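How to Oil a Solid Wood Worktable

Posted in November by the Pindden workshop desk
15 comments | 56 shares

An oil finish suits a table that takes daily wear. It soaks into the wood, it can be patched in one spot, and it never has to be stripped. It does need more upkeep than varnish. The steps below cover a bare or previously oiled top. A varnished top has to be sanded back to raw wood first.

What you need

Hardwax oil, clear matte. We use Nemex, but any hardwax oil labeled for tabletops follows the same schedule.
Sandpaper in 120, 180 and 240 grit.
A sanding block or random orbit sander.
Lint-free cotton rags.
A white nylon pad.
A metal bucket with a lid, half full of water.

Preparing the surface

Clear the top and vacuum it. Check for glue spots by wiping a small area with mineral spirits - dried glue shows as a pale patch and will not take oil. Scrape these off before sanding.

Sand with the grain at 120 until old stains are gone, then at 180. Wipe the top with a damp rag and let it dry fully. The damp rag raises the fibers, and the last pass at 240 cuts them off. Do not go finer than 240 on a tabletop. A polished surface absorbs less oil and wears through sooner.

Sand the front edge by hand. A power sander rounds it unevenly. End grain gets one extra pass at 240 so that it does not turn much darker than the face.

Applying the oil

Stir the can, do not shake it. Pour a small amount on the wood and spread it with the nylon pad, working in sections the width of your arm. Wait 15 minutes. Wipe off everything that has not soaked in, changing rags as they load up. Oil left standing on the surface turns sticky and has to be scraped off.

Let the first coat dry overnight with a window open. Rub lightly with a clean nylon pad, vacuum, and apply the second coat the same way, using half as much oil. Most tops need two coats. Softwoods such as pine may need 3.

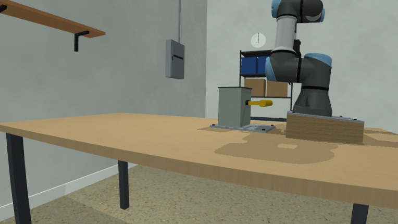
Oil the underside as well, at least one coat. A top sealed on one face only takes up moisture unevenly and can cup. If the top is bolted to a metal base, check that the bolt holes are slotted across the grain. The Gagnon brackets we stock have slots for this purpose. Tighten the bolts until snug, then back them off a quarter turn.

Keep oil off painted or powder-coated steel. Wipe drips right away with mineral spirits.

Rags

Oily rags can heat up and catch fire on their own. Put each one in the water bucket as soon as you are done with it and close the lid. Do not leave them in a pile or put them in the trash dry.

Curing and care

The table can take light use after two days. Keep water and heavy objects off it for a week. Clean with a damp cloth and mild soap. When water stops beading, rub the dull areas with a nylon pad and apply one thin coat. On the benches in our Skorkammont shop this comes up twice a year.

37 people found this page useful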